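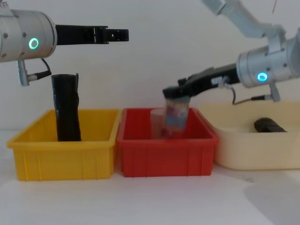 Valdis Kalniņš objected in last term's session that a cell which stops itself has done its job, and asked why the department records such a stop as a failure. The present handout takes up his objection.

Course Handout: Unplanned Stops in Two-Arm Sorting
Prepared by Austra Kalniņš, Vitport Technical Institute
Revised in May
Print this page | E-mail this page

1. Background
The exercise cell has two arms that share a row of open bins. Soft plastic cups and wrapped cylinders are sorted by type. Each arm carries a parallel gripper, and either arm may work over the middle bin. The shared space above that bin is the subject of this unit.

2. The incident
During a run of 500 picks, the right arm stopped while holding a cup. The Drerent controller reported a grip fault, although the cup was still between the fingers. The left arm did not receive the stop signal and continued for 4 seconds into the shared space. The two grippers touched at low speed. No person was inside the barrier, and the damage was limited to one fingertip.

3. Findings
The grip fault was false. The closing force had been set to 40 percent for rigid parts, and a thin cup wall gave way enough for the controller to read the fingers as empty. This was a nuisance and would not have caused contact by itself.

The missing stop signal was the serious fault. After a software update, each arm had been restored from a separate backup, and the link between the two stop circuits was left disabled. The startup check tested each arm alone — it did not test them together.

4. Required practice
Before any two-arm run, trigger a stop on one arm and confirm that both come to rest. Repeat from the other side. Record both results in the Markemis log. A ring light on the wrist does not count as proof that the stop link is active. Do not clear a fault by reaching over the barrier.

5. For discussion
Should the shared space be locked to one arm at a time, given the loss in output? Read the Mägi case notes before class.

Comments (3)

Ilze: Does the stop test have to be repeated after a lunch break, or only after a restart?

Austra Kalniņš: After either one. Section 4 applies to every run.

Valdis Kalniņš: I accept the point about the link. I would still log the false grip fault separately.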